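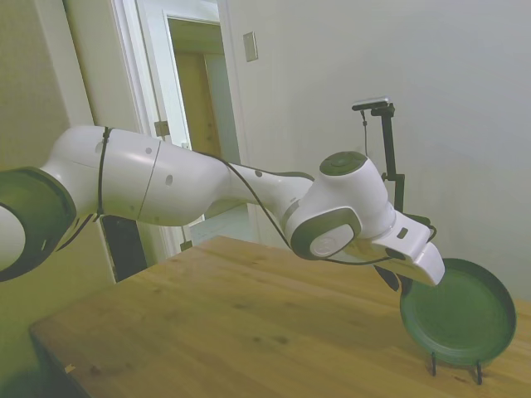 Green plate, wooden table

22/03/2022
Posted by Tamsin Harawira
Filed under: Home & Family > Laundry and Linen

Storing wool blankets over summer without moths

We have 14 wool blankets that come out of use by July. Last year they went into 40 litre plastic boxes with clip lids, unwashed, with cedar balls. Two had holes by autumn. I found larvae cases along the folds, none in the cotton sheets in the same cupboard. Is freezing enough to kill the eggs, or do they all need washing first? The labels say hand wash only and I would prefer to avoid that.

Halilović
Freezing works if it is cold enough and long enough. Seal each blanket in a bag with the air pressed out, then give it 14 days at minus 18. Leave it in the bag until it is back at room temperature, otherwise condensation forms on the wool. Freezing does not remove skin flakes or food marks, and larvae prefer soiled fibre, so wash anything with visible marks. Vacuum the cupboard, including the join between shelf and wall, before anything goes back. Cedar has little effect on an established infestation.
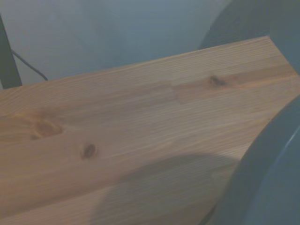 Durncombe disagrees on the washing: do all of them. Wool cycle, 30 degrees, low spin, dry flat. Never had a problem. Check the carpet edges too.

Givine
Same here with the cedar. Useless.

Recent in Laundry and Linen
Musty smell in airing cupboard
Duvet too large for a 10 kg machine
Pheromone traps: how often to replace
Re-proofing a picnic rug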